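Why I Don't Believe in the Forever Coat

Every fall somebody tells me to buy less and buy better. The advice comes from people I like, and it usually comes with a link to a coat. The coat costs 800 dollars. It will last me the rest of my life, they say, so if you do the math it is practically free.

I have done the math, and I have some questions about it.

First, who checked? A coat sold as good for thirty years by a company that opened six years ago is a guess with a price tag on it. Diane Ouellet, who ran the alterations counter where I used to take my pants, once told me that she could not tell from the inside of a coat what it had cost. Zippers quit on cheap coats and expensive ones. Cuffs go first on both. She had opinions about thread that I won't repeat here, but none of them had to do with the label.

Second, the forever coat assumes a forever person. I have been three sizes since college. I have moved from a place where March meant shoveling to a place where March means a light sweater. I had a wool coat in my twenties that I was told I would hand down to my children, and it was in fine shape when I gave it away, because I could no longer button it. The coat kept its side of the bargain. I suppose I didn't.

Then there is the matter of the lifetime guarantee. I read one all the way through last winter, which I don't recommend. It covered defects. It did not cover wear, and wear is what happens to clothes. You paid the shipping both ways, and the company decided what counted as a defect. My friend Jailson sent in a parka under a promise like that and got it back eleven weeks later, in April, with a polite note and the same hole.

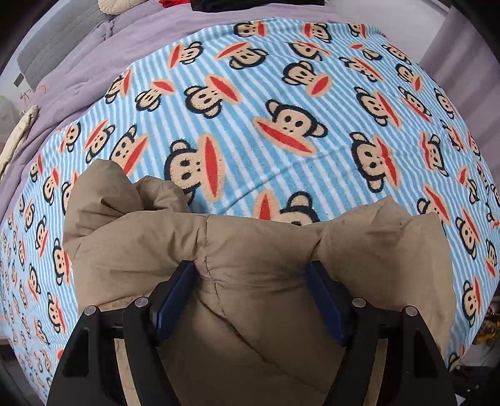 None of this is a defense of junk. A coat that sheds its stuffing by New Year's is a bad deal at any price, and I understand the anger behind the slogan. What I don't trust is how easily that anger gets turned into another purchase. "Buy less" is good advice, but there isn't much money in it, so it seldom gets said without the second half. I know people who own four forever coats - one for rain, one for the city, one for real cold, and one that was on sale.

If you already have a coat that closes and keeps the wind out, you could wear it again this year. Wash it the way the tag says. Get the pocket fixed. I paid twelve dollars to have a zipper pull replaced, and the jacket it belongs to was never meant to last past its second winter, according to everyone who knows about these things. It is hanging by my door now, going on its ninth.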